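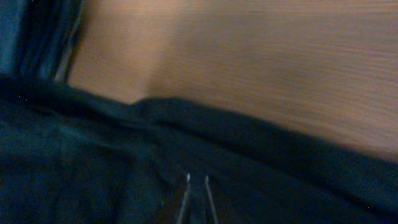
2022-04-23

Budget day, more or less. I promised Ott I'd have the equipment wish list in shape before the August order window, and I've been putting it off by doing real work, so today I sat down with a coffee and the old purchase folder and made myself go through it. Notes below so I don't have to reconstruct my own thinking in three months.

Where the money stands. We have the leftover from the Vuldale job plus whatever the Drenville people agree to for the cloth-handling stage. Ott Rimkutė thinks Drenville will say yes to everything if we write it up nicely. I think they'll say yes to the arm-side stuff and get picky over anything that looks like furniture. So the plan is to split the list in two and send them the half they'll like.

Fingers first, because that's what we go through. The thin metal ones are still my favorite for fabric. They get in under a fold where the fat padded ones just push the cloth along the table (I have a whole page of grumbling about that from the winter, go read it if you're bored). The trouble is that thin fingers bend, and when one bends a little you don't notice until the grasps start going funny and you've blamed the software for an entire afternoon. I want spare pairs on the shelf. Troreto quoted 123 a pair, or 20 pairs at a discount that they haven't put in writing yet. Twenty is too many! Even I don't wreck them that fast. But if the discount is decent we could share a batch with the group downstairs, who use the same mount. Need to ask them before I ask Troreto again, otherwise I look silly.

Also on fingers: do we want a set with a bit of rubber on the tips? Ott says yes, I say try heat shrink first and see if we even like it. Heat shrink costs nothing and we have a drawer of it.

Wrist camera. OK, this one I do feel strongly about. The little camera we have now is fine when the arm is creeping along, and it's a smeary mess as soon as we move at anything like working speed. Wood grain turns into stripes, cloth edges go soft, and the only things that stay crisp are the fingers, since they ride along with it. Great, I know where my own fingers are, thanks. Dark fabric makes it worse, there's so little light coming back off it that the exposure gets long and then everything drags. I've been cleaning up clips by hand and throwing away more than I keep.

Two ways to go:

Buy a better camera. Mets has one with a global shutter that would fit the same bracket if we redrill one hole. 300 each. One for the arm and one spare makes 600, and I do want the spare, remember how long we sat around last time waiting for a cable.

Or buy light. A decent pair of LED panels on stands, 200 for the pair, and then we can shorten the exposure on the camera we already own. It doesn't fix everything, but it's cheaper, and the new camera would want more light too, so we'd end up buying the panels sooner or later.

Writing it out like that, the order is pretty clear. Panels first, run a few days with short exposure, then decide on the camera with some numbers in hand. I'd like to put both in the August request anyway so the camera money is there if we need it. Ott will say this is me hedging. It is me hedging.

One thing to check before ordering panels: glare off the metal fingertips. They already throw a small bright spot as it is, and with a panel pointed straight at them it could get ugly. Could go matte – a bit of black oxide or even just scuffing them with a fine pad. Ask Troreto if they do a dull finish and whether it changes the price. Diffusers for the panels too, find out if they come in the box or if that's another line on the order.

Cloth. I always forget to budget for cloth and then I'm paying for it out of my own pocket. For the next stage I want a proper set: dark heavy stuff, dark thin stuff, something pale, something with a pattern. Bunched-up navy on a wood tabletop is about the meanest case we have, all shadow in the creases and hardly anything for the depth to hold on to, and I'd like to keep it in as the hard test. But if that's all we ever feed it, we learn nothing about the easy end. A couple of pieces of each, same size, hemmed so they don't shed. Also a lint roller. Put the lint roller on the list, I'm serious, little white bits show up on the dark ones and I would rather not teach a model to grab fluff.

Table. The wood surface is OK but it's light and warm colored, and everything we do has started to depend on that without anybody deciding it should. I want one swap-in top in gray and one in something darker, just boards we can lay over the existing table. No need to buy a new table. (This is exactly the sort of thing Drenville would call furniture, so it goes on our half of the list.)

Things I crossed off today:

Second arm. Lovely idea, two arms would make the unfolding so much nicer, but we don't have the floor space or the people to run it, and the service contract alone would eat the Vuldale money. Next year maybe.

Force sensor at the wrist. I keep wanting one. I can't name an experiment this year that needs it. Off.

Fancy cable chain. The zip ties are holding. Off, with some regret.

So the list to send, as it stands:

LED panels, one pair, 200
Global shutter camera from Mets, two at 300
Spare thin fingers from Troreto, four pairs at 123 unless the batch deal happens
Diffusers if not included

And the list we pay for ourselves:

Cloth set
Two table tops
Lint roller, fine scuffing pads, small hardware

Their half comes to 1292 before shipping and diffusers, so I'd ask for a bit more than that and leave room. Last time I forgot shipping entirely and had to write a very humble email.

To do, in no real order: talk to downstairs about the finger batch. Get the Troreto discount in writing. Measure the bracket hole properly, with calipers this time. Ask Ott if the Vuldale leftover can legally be spent on boards and fabric or if it has to be "instruments" – I remember some wording about that and can't find the email. Try the desk lamp trick with short exposure tomorrow before we spend anything, just to see which way it goes.

Ott, if you read this before I catch you: I have your calipers. They're in the top drawer under the heat shrink.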